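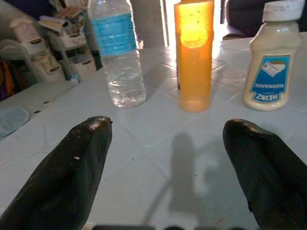
Last edited September 20, 2018

Build log for the two-arm robot, continued from April. I'm calling the whole thing Vilela now so I can stop typing "the robot."

1/ Both arms are on the frame and both grippers close when told. Fingertips are the black rounded ones. I tried the flat ones first and they knocked over anything tall and thin.

2/ Table practice is bottles. Clear plastic is the worst, the wrist camera loses the edge of it as soon as the light comes in from the doorway. The Heinz mayonnaise is easy. Orange is easy too.

3/ I ran 200 grasps on the table with the old calibration and 200 with the new one. Old: 52 good. New: 87 good. Still not great. Most of the misses are the wrist angle being off on the way in.

4/ Moved on to the mini fridge, door first. 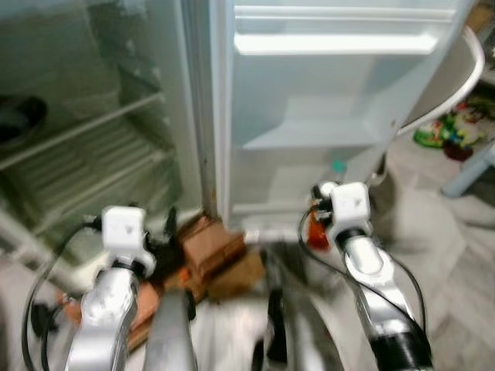
5/ The trouble with a fridge door is that the arm has to follow an arc and mine likes straight lines. If the path is off the hinge by a little, the gripper slides along the edge and lets go. I'm sending it more waypoints now, closer together, at half speed.

6/ Cables are next. They loop off the side of each gripper housing and I want them clipped down along the arm before I do anything faster. Ordered clips from Zurnthorpe, the small size.

7/ Somebody asked about height. The fridge is up on cardboard and wood. The arms don't like working right at floor level, the elbows run out of room. 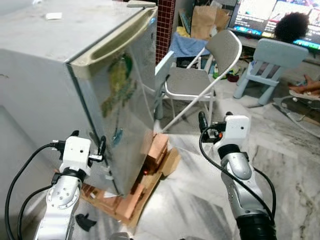 Both arms up at the mini fridge, door shut.

8/ The handle is a recess along the top edge of the door, so a finger has to go in and pull. The other thing I want to try is hooking the side of the door lower down.

9/ Code is the Pidholm branch, same as before. Don't use the Mikbridge one, the left and right arms are swapped in it and I haven't fixed that.

10/ Next post when the cables are done.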